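3.2 Memory traffic and page size

We ran the Varkidero kernel on both boards, the Vastska and the older Clorell, with page size as the only thing changed. 1000 warm-up passes, then 2000 timed ones. Clock locked at 600 MHz, fan on full. Larger pages cut lookup misses on both boards, though the Clorell flattens out early - its second-level cache is simply too small for the job. Write-heavy runs were noisier then read-heavy ones. See Table 2.
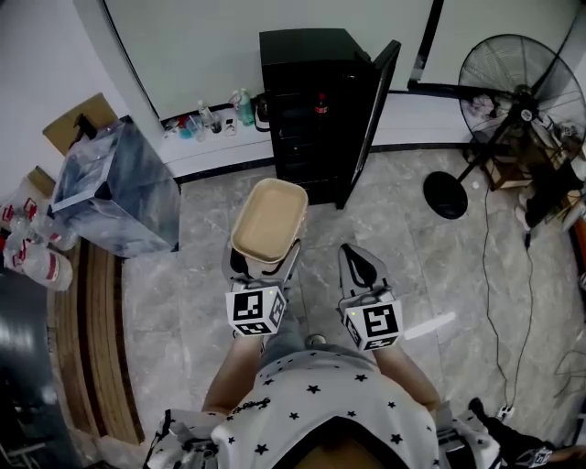 Figure 3. Two hand-held grippers with marker cubes; tray in the left one.

Power draw is a separate matter. Idle draw hardly moved with page size. Under load the Vastska pulled more on small pages, most of it in the memory controller, and the gap closed once prefetch was switched off. Same pattern on the Clorell, only weaker. We did not test mixed page sizes - the driver does not support them yet. Reruns with the patched scheduler gave the same ordering, so teh older numbers are kept in Table 2.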